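Plondlow label maker: two months in

I bought the Plondlow in June after a Sunday spent hunting for one insurance letter. It was in the folder marked "Car", under the car stuff, and it had nothing to do with the car. My handwriting is terrible and my labels were all masking tape, so I decided I'd pay for a proper gadget and sort the paperwork once and for all.

It cost me 115 dollars with two rolls of tape thrown in. That's a lot for something that prints words on a sticker! My sister-in-law has the little Kestex that goes for much less, and I borrowed it for a weekend before I made up my mind. The Kestex is fine, but the keyboard is in ABC order and I wanted to throw it across the room. The Plondlow has a regular keyboard, like a tiny laptop, and I can type on it with my thumbs while I watch TV.

Setup was easy. Batteries in, tape in, pick a language, done. The manual is a fold-out sheet the size of a road map and I haven't opened it since. You get a bunch of fonts (I use one) and a bunch of borders (I use none, although the one with the little leaves is cute and I did put it on the spice jars). The print comes out dark and sharp, and the backing is split down the middle so you can peel it without wrecking your nails.
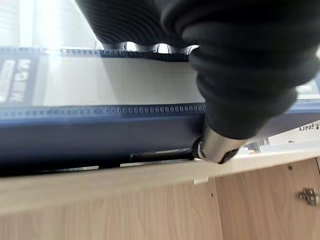 Blue binder, shelf edge.

Now the gripes. The cutter is a lever you squeeze, and it leaves a big blank strip at the front of every label. You can set it to a narrow margin, but the machine forgets as soon as it powers off, and it powers off fast. If you're doing a whole batch, type them all in one go with spaces between and cut them apart with scissors. I got that trick from Tsutomu Ichikawa at work, who has labeled pretty much everything in the supply closet, and it saves a ton of tape.

Refills are the other thing. The Nurkum ones fit and they're cheaper, but the glue is weaker. Two of mine curled up at the corners in the bathroom cabinet. On paper folders they've held fine so far, so I keep the good tape for the kitchen and the cheap stuff for the files.

Would I buy it again? Yes, though I'd wait for a sale. If you only need a few labels a year, get the Kestex and put up with the keyboard. I'm off to do the freezer bins next, and I'll update this if the tape falls off.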